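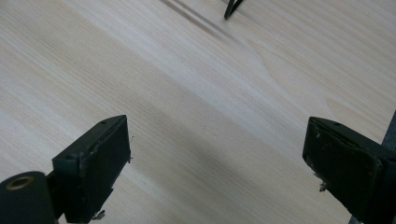
Pale pine, grain running on the diagonal.

Week 4 notes: caching, and why old ideas keep coming back

Hi all, these are the notes I promised after lecture. They're a bit rambly (so was I), but everything you need for the lab is in them somewhere.

I started with the question Xinyi Zhong asked last time: if memory keeps getting cheaper, why do we still bother with caches? Great question, and people have been asking it for as long as there have been computers! Memory did get cheaper and bigger, but it didn't get faster at the same pace as processors did. So the gap is still there, and we keep filling it with small fast things sitting in front of big slow things.

Let's do the numbers from the board again. Say a cache lookup costs 1 unit of time, and going to main memory costs 100 more. With no cache hits at all you pay 101 every time. Now suppose 96 out of 100 lookups hit. Everyone pays the 1, and four in a hundred pay the extra 100, so the average is 1 + 4 = 5. Drop the hit rate to 90 and the average jumps to 11, more than double, for what looked like a small change. Please work that through yourself before the lab. Half the mistakes I see come from forgetting that a miss pays for the lookup too.
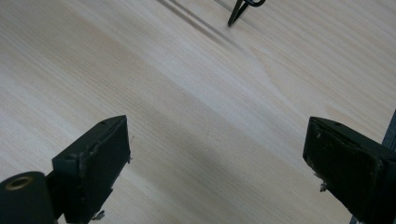 The board's surface, with a soft shadow toward the lower center.

Next up, replacement. When the cache is full, something has to go. We covered least recently used (LRU), first in first out, and plain random. LRU feels like the obvious winner, and often it is, but try it on a loop that walks over 11 items with a cache that holds 10. Every single access misses! Random does better on that one, which made a few of you groan.

In the lab you'll use Semwal, our little simulator. It reads a trace file and prints hits and misses. There are two traces on the course page, Ulow (short, lots of repeats) and Vakstead (long, mostly straight scans). Run each one with 10 slots and then with 30, under all three policies. I'd like a table and a paragraph on anything that surprised you. If you get the same numbers for everything, you've probably left the policy flag on its default, so check that first.

Reading: the chapter on locality in the Iteck course pack, up to the part on write-back. Skip the section on tags for now, we'll do it together next time with the address bits drawn out properly.

Bring your lab tables to the next lecture, even if they're half done.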